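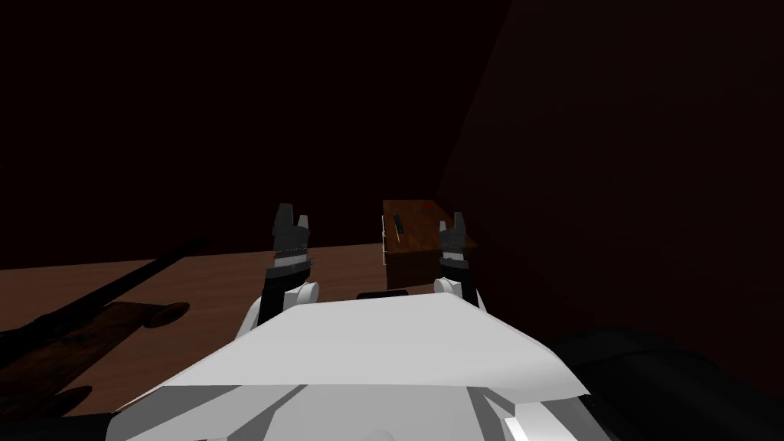
Defne Yaman wrote to me that a small station should not ask its listeners for money in the morning, when they are late for work and looking for their keys. She may be right. We did our pledge hour at 7 in the morning, and the phone at Skarero Radio was very quiet.

I have presented the local music show there for four years, and I still get nervous before I open the microphone. In October we needed 590 dollars for the new antenna cable. The shops in Prenddale helped us more than I expected. Ekinci, the bakery, put our paper next to the cash register, and the owner asked me twice how to pronounce my last name – then she said it correctly on the air, better than our own announcer.

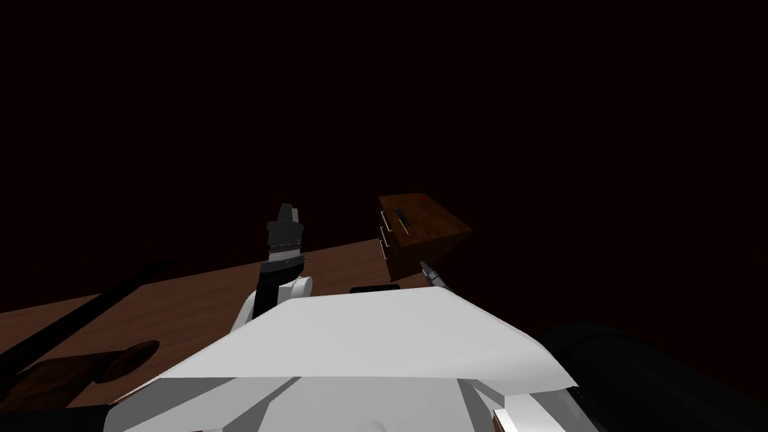

A wooden table and a dark background.

After the pledge hour we moved the second one to the evening. I read the names of the shops slowly, and between them I played two songs by Lonar, a band from our town. Some people called only to ask about the band. I wrote down their questions anyway.

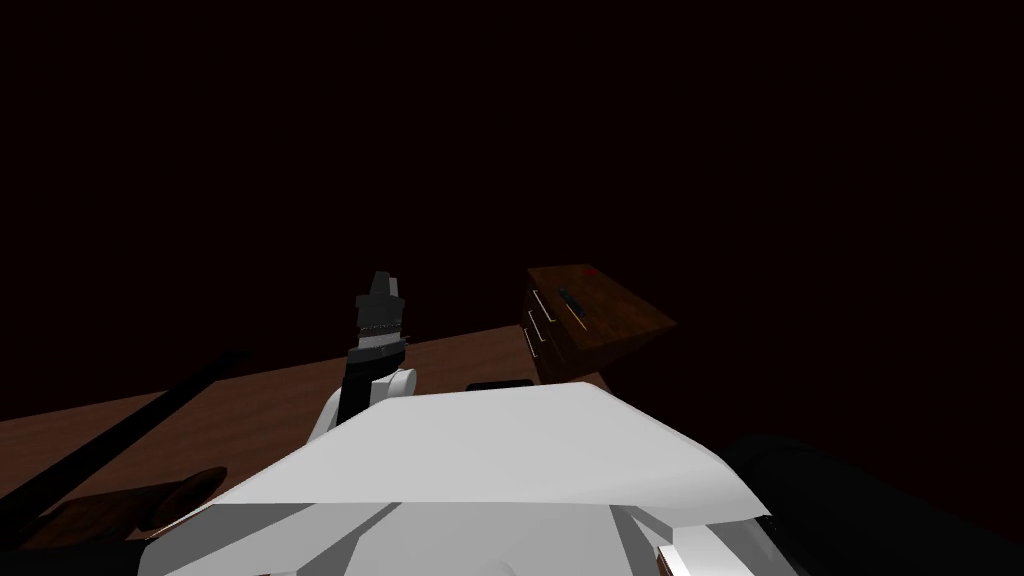 My next show will be about the people who repair old radios. I want to record it outside the studio, with the sounds of the work left in. A plain brown wooden tabletop like this one would be enough for me – one microphone, one open radio, and a guest who is not in a hurry. If you know such a person in Prenddale, please write to me before I finish the list.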